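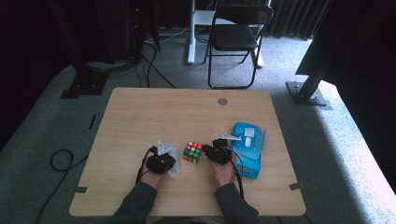 Gripper Comparison Working Group
Minutes, May meeting

Present: Pilar Mansilla (chair), Saeed Jafarzadeh, Pouran Vahidi, Celeste Leiva
Apologies: Setareh Pakzad
Start: 9:30

1. Minutes of the previous meeting
Accepted with one correction. Under item 4, "left jaw" should read "left cable."

2. Hand-held grippers, Wovix pair
SJ reported on the table trials. Two tasks are in use: pulling a tissue from a box, and picking up and turning a Rubik's cube. Each operator completes 20 runs per task with both hands.

The tissue task gives usable data. The main fault is a second sheet coming out with the first. PV asked whether a double pull counts as a failure. Agreed: it counts as a success with a note, provided the box stays on the table.

The cube task is less settled. Operators tend to turn the wrist when a face sticks, and the cable then pulls against the forearm. CL has reviewed the recordings and finds that the tracking drops out at the same point in the turn. She cannot yet say if the cable or the mount angle is the cause. To be tested separately.

3. Volel pair
One gripper is back from repair. PV measured 3 mm of play at the fingertips after reassembly, against less than 1 mm on the other. The pair will not be used for comparison runs until both match. PM asked that the earlier Volel results be kept but left out of the summary table.

4. Controller
The Shahbazi controller ran at 50 Hz on both channels without dropped packets in the last session. SJ wants to repeat this with the head camera recording at the same time. The Skosano unit was not tested. Its firmware does not report grip width, and CL has written to the supplier.

5. Task set
Discussion on whether to add a harder object. PV proposed a key on a ring. SJ preferred to finish the cube runs first. No decision. Held over.

PM noted that box position varies between operators and that the run sheets do not record it. Start positions for the box and the cube are to be marked on the tabletop and the marks left in place between sessions.

6. Operator fatigue
CL reported that grip force falls late in a session. Agreed to a break of 5 minutes between tasks. Break times go on the run sheet.

Actions
SJ: repeat controller test with head camera on.
CL: cable and mount angle tests, separate runs; follow up with Skosano.
PV: shim the repaired Volel gripper and measure again.
PM: mark start positions; revise run sheet.
SP: send calibration files for the Wovix pair to CL.

Next meeting: Friday, 9:30, same room.
Meeting closed 10:25. Minutes taken by PV.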